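El brazo izquierdo pierde el vaso transparente al acercarlo al dispensador cromado
Foro de manipulación – Percepción y planificación
Publicado el 02/10/2026

tornillo_m3

Hola. Estamos montando una tarea de servicio de bebidas con un robot de dos brazos y manos de cinco dedos. La secuencia es sencilla: la mano izquierda sujeta el vaso, lo lleva debajo del grifo, la derecha espera cerca de la bandeja y después una mano acciona la palanca. El planificador es Kerholm y la estimación de pose la hace Prandberg con la cámara de la cabeza.

El problema es la percepción. El vaso es de vidrio estriado y la base del dispensador es un espejo curvo. En cuanto el vaso se acerca al cromado, la nube de puntos se llena de agujeros y la pose estimada salta hasta 2 cm de un ciclo al siguiente. Kerholm lo interpreta como una colisión inminente y aborta la trayectoria.

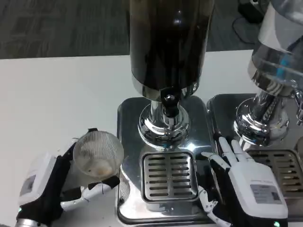

He probado a bajar el umbral de confianza de Prandberg y a filtrar la pose con una media móvil. Con la media móvil aborta menos, pero la pose llega tarde y el vaso acaba descentrado sobre la rejilla. También he inflado el modelo de colisión de la bandeja y entonces no encuentra plan. En el último registro hay 1.489 ciclos y en 621 la pose del vaso viene marcada como no válida.

¿Alguien ha resuelto esto sin cambiar de vaso? Cambiar el sensor tampoco entra en el presupuesto.

pinza_sur

Ponle cinta mate al vaso y listo. A mí me funcionó con botellas.

rutina_lenta

Lo de la cinta sirve para depurar, pero si la tarea tiene que funcionar con vasos normales solo aplaza el problema.

Yo dejaría de estimar la pose del vaso mientras está agarrado. Una vez cerrada la mano, la posición te la da la cinemática del brazo con bastante más precisión que la cámara sobre vidrio. Lo que hago es esto:

Estimo la pose con cámara solo antes del agarre, con el vaso en la mesa y lejos del cromado.
Al cerrar los dedos, congelo la transformación entre vaso y palma y engancho el vaso al brazo como objeto adjunto en Kerholm.
Desactivo en Prandberg la clase vaso hasta que se suelta.
Para el dispensador no uso nube de puntos. Cargo la malla y la alineo una vez con la rejilla de la bandeja, que tiene ranuras rectangulares y bordes bien definidos.

Con eso la base cromada desaparece del mapa de colisión dinámico y solo queda la malla fija. Acuérdate de excluir esa zona del mapa de ocupación, si no los reflejos vuelven a entrar como obstáculos fantasma.

Para la palanca, un consejo aparte. No la trates como un punto al que llegar en posición. Usa control de impedancia con rigidez baja en la dirección del giro y alta en las otras dos – si la malla está desalineada unos milímetros, los dedos se acomodan y no arrastran el grifo. La otra mano la dejo tocando el lateral del vaso con poca fuerza, como contacto y no como agarre. Así, si el vaso se mueve, lo ves en el par de los dedos antes que en la imagen. Yo leo el par a 1.000 Hz y lo filtro poco.

Un detalle que me costó encontrar: al soltar el vaso en la rejilla hay que desengancharlo del brazo en el planificador antes de abrir los dedos. Si lo haces al revés, Kerholm cree que el vaso sigue a la palma cuando esta se retira y el plan siguiente sale con una colisión que no existe.

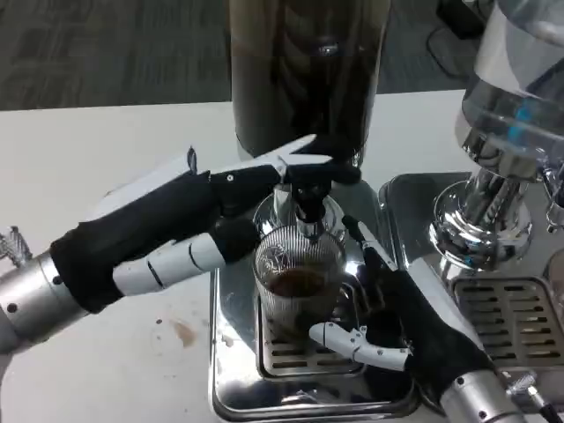 tornillo_m3 respondió que lo de congelar la transformación le ha quitado casi todos los abortos, aunque la alineación de la malla se le va si alguien empuja la bandeja, y preguntó si conviene repetirla en cada ciclo.

rutina_lenta

En cada ciclo no, es lento. Guarda la posición de dos esquinas de la rejilla y compárala al empezar. Si se han movido más de tu tolerancia, realineas, y si no, sigues. En el módulo Flanagan hay una comprobación parecida que puedes copiar, está en la rama Millgate. La documentación es escasa, pero el código se lee bien.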